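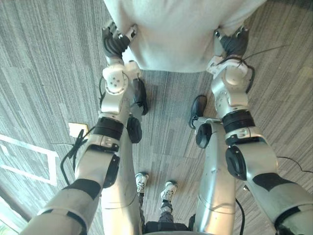 Textile Collection: What Changes This Spring

The new textile collection schedule for Hetwood and Canberg starts on 29 Apr 2019. Residents who have been using the drop-off shed on Quezada Street can keep doing so until the shed closes for paving. After that, all clothing and household fabric goes in the green Uneo bins.

There are 36 bins in the two towns. Most of them stand next to the glass and paper containers you already know. The bin behind the Hetwood library has moved to the far side of the parking lot, near the bike racks, and the one at the Canberg pool is now outside the fence, so you no longer need to come during pool hours. The full list of locations is posted at both town halls and on the back page of this newsletter.

The trial run in February brought in 3,790 pounds of material. Most of it was clothing. Bedding came second, followed by towels and curtains. A good part of the load had to be thrown out at the sorting hall on account of damp. Fabric that goes into a closed bin even slightly wet will grow mold within days and spoil whatever is lying next to it. Please dry everything all the way through first. Heavy cotton and anything with a lining needs longer than you would think, and a thick seam can still be damp when the rest feels fine.

What goes in

Clothing of all kinds, including work clothes. Sheets, pillowcases, blankets, throws, tablecloths, towels and curtains (take the hooks off). Shoes in pairs, tied together by the laces or with a rubber band. Bags and belts. Small holes, missing buttons and faded color are all fine. Items with some wear left in them are sold on, and the rest is cut into wiping cloths or shredded for padding.

What stays out

Pillows and comforters with feathers or foam. Rugs and carpet pieces. Mattress covers with a plastic layer. Anything with paint, oil or pet waste on it. Sofa cushions are furniture and go with bulk pickup, but a loose cover that has been taken off the cushion and washed can go in the bin.

How to pack it

Use a closed bag no bigger than a kitchen trash bag. Larger bags jam in the chute, and a jammed chute puts the whole bin out of use until the next truck. Fold flat items like sheets and blankets before bagging them. Sets should stay together, so pin a pillowcase to its sheet or tuck it inside. If a bin is full, take your bag home or try another location. Bags left on the ground get rained on and are collected as trash.

Sorting the linen closet

Many of the calls we took during the trial were about sheets and blankets, mainly how to decide what to keep. One simple way is to keep 2 sets of sheets for each bed in regular use, one on the bed and one in the closet, with an extra set for guests. Hold each piece up to a window. Where the light comes through unevenly, the cloth is wearing thin and will tear before long. Check the corners of fitted sheets too, where the elastic gives out first.

Throws and blankets last much longer. The usual trouble is pilling, which a fabric comb takes care of, and stretched edges from being hung on a narrow rail. Store them folded on a shelf, with the heaviest at the bottom. Those that live on a couch or armchair should be shaken out and refolded now and then so the creases don't always fall in the same place. In a sunny room, turn them as well, or one side will fade.

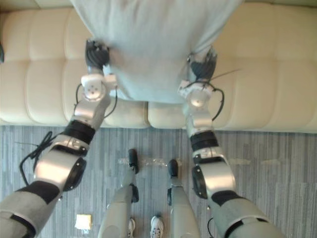

A pale cloth draped over a cream tufted sofa.

Pickup for residents who can't get to a bin

Home pickup is free and runs once a month in each town. Call the front desk at either town hall at least 7 days ahead and say how many bags you have. Leave them inside the porch or lobby, out of the rain, with the word TEXTILES on a piece of paper taped to the top bag. Drivers will not come into apartments or carry bags down stairs.

Apartment buildings that want a bin of their own can ask for one through the building manager. It needs a level spot that the truck can reach, with no low branches or wires overhead. Requests for the summer round are being taken now, and forms are available at the Canberg and Hetwood front desks.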